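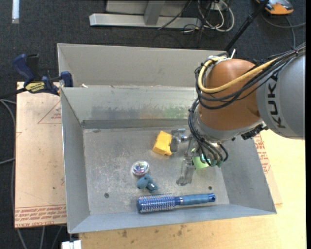 Chapter 3
Who Runs a Town? Councils, Mayors and Managers

In January the town of Pokwood lost its mayor for nine days and did not notice. She had gone to visit her sister, the deputy mayor had the flu, and the trash was picked up, the library opened, and parking tickets went on being written with the usual care. When the mayor came home she found a stack of proclamations to sign and one complaint about a goose.

A visitor might conclude that the mayor of Pokwood has nothing to do. The mayor would disagree, and so would the town charter, which spends 3 pages on her duties and most of another on her chair. But Pokwood has what is called a council-manager government, and in that arrangement the person whose name is on the banner at the parade is seldom the person who decides when the streets get plowed. This chapter is about how towns divide up that work, and why two places a short drive apart can do it so differently that a resident who moves from one to the other may spend years yelling at the wrong official.

The charter

A charter is to a town what a constitution is to a state, only with more about sewers. It says what offices exist, how people get into them, and how they can be made to leave. Pokwood's charter has 153 sections. Section 1 gives the town its name. Section 100 forbids council members from giving direct orders to town employees, a rule that was broken, by the town clerk's reckoning, on the afternoon it was passed.

Changing a charter is usually hard on purpose. In Pokwood an amendment must pass the council twice and then go before the voters. The last one to do so moved the budget hearing to an earlier hour. It was fought over bitterly, and people who were on opposite sides still use different grocery stores.

The council-manager form

Under this form, voters elect a council. The council passes local laws, called ordinances, sets the tax rate, adopts a budget, and hires a manager. The manager hires nearly everyone else. The mayor, often chosen by the council from among its own members, runs the meetings and votes like any other member. If the potholes are bad, the manager is responsible to the council, and the council is responsible to you. Many residents find this chain too long and call the mayor at home.

The mayor-council form

Strachan, on the other side of the river, does it the other way. There the mayor is elected directly by the voters, appoints the heads of departments, and can veto an ordinance. The council can override the veto if enough members agree, though agreement is not something Strachan's council is known for. Supporters of this form like having one person to blame. The mayor of Strachan, Effie Rennie, won her first election by 3 votes out of 3,964 cast, and has been blamed by both halves of town ever since.

The form described here is sometimes called "strong mayor." There is also a "weak mayor" version, in which the council keeps most of the appointments for itself. The words refer to legal powers. A weak mayor with a loud voice and a good memory for favors can get a great deal done.

Before you read on

Find out which form of government your own town uses, and write down the name of the person who would have to approve a new stop sign. Ask two adults the same question before you look it up, and keep their answers. You will need them for Section 3.2, where we follow one stop sign through the Pokwood council from first petition to final vote, a trip that ended in February 2019 with a yield sign.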